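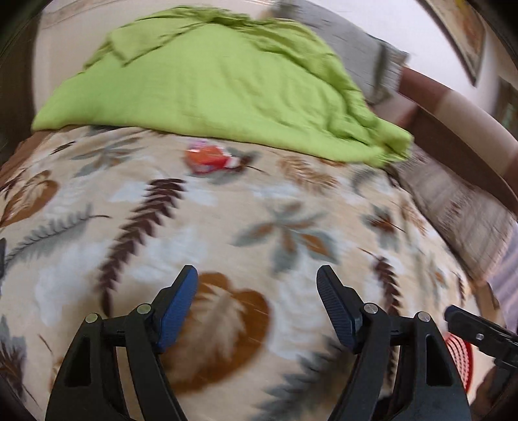 Leaf-print blanket in rust, burgundy, tan and grey-green, with the lime-green cloth.

Print this page
E-mail this page

Linens and Blankets: The Lockwood Room

The blankets and bed covers at Nukside are kept in the Lockwood room, on the second floor behind the reading area. The lending collection started with donations from two closed guest houses and now holds 625 pieces. Most are everyday bedding from homes in the Okevance area. Members can borrow up to four pieces at a time for display, for sewing classes or for pattern study.

This page covers the printed blankets, which were sorted in June. Treasa Noonan did the sorting and wrote the notes below. Solid colors, stripes and checks are on a separate page.

About the leaf print

The blanket at the top of the page has a cream and beige ground with cloudy patches of pale blue-white between the leaves. The heart-shaped leaf is rust-brown with a feathery beige center. The fern frond is burgundy and comes to a narrow point. Sewing classes ask for this one more than any other print, mainly for the fern, which is a good shape to trace for quilting.

The grey-green leaves have pointed lobes and rust-colored centers. If you are matching thread, take the rust shade first. It is the hardest to judge under the ceiling lights, so bring your spools over to the window.

Folding and storage

Printed blankets are folded in thirds lengthwise and then rolled. Please do not fold them in quarters, which leaves a hard crease across the middle. The shelves are 40 inches wide and take three rolls side by side. Cloths and small covers go in the drawers under the window, sorted by color.

Return blankets unwashed. We wash everything here on a cold cycle with the same soap, and a different soap can shift the darker reds. If something has been spilled on a piece, pin a note to the spot.

Borrowing

The room is open Monday from 10 a.m. to 4 p.m. Loans run three weeks and can be renewed once by phone. Large orders for the Skakine craft fair should be in a month ahead. Last year the fair drew almost 3,000 visitors, and all of the floral prints were out on loan for it.

A printed list of the blankets, with sizes and care notes, is kept at the desk. Copies are free to members.

Print this page | E-mail this page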